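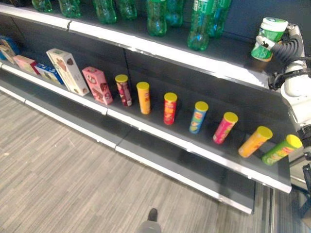
## 4.2 Greifbewegung per Fernsteuerung vormachen

Das Vormachen gilt bei Proltar als der einfache Teil der Einrichtung. Verlassen Sie sich nicht darauf. Die Steuerung übernimmt jede unsaubere Bewegung genauso bereitwillig wie eine gute, und ein Behälter, der knapp über dem obersten Boden im Greifer hängt, ist noch kein brauchbarer Durchgang. Gekippte Dosen wie die orangegelbe und die limettengrüne mit den gelben Deckeln verlangen ohnehin eigene Durchgänge.

1. Arm in Grundstellung fahren, in Elari den Modus *Vormachen* wählen.
2. Greifer langsam von vorn an den Behälter führen. Finger erst schließen, wenn beide auf gleicher Höhe stehen.
3. Behälter anheben, 3 Sekunden halten, auf denselben Boden zurückstellen.
4. Schritte 2 und 3 wiederholen, bis 10 Durchgänge gespeichert sind.
5. Alle Durchgänge ansehen und verwackelte löschen.

> **Hinweis:** Die Anzeige »Aufgabe gelernt« erscheint schon nach etwa 4 Durchgängen. Sie besagt nur, dass genug Daten vorliegen — über deren Güte sagt sie nichts.

> **Vorsicht:** Spiralkabel am Handgelenk vor jeder Drehung prüfen. Während der Arm fährt, hält sich niemand vor dem Regal auf.

Abweichende Regaltiefen: siehe Anhang Tuhumury.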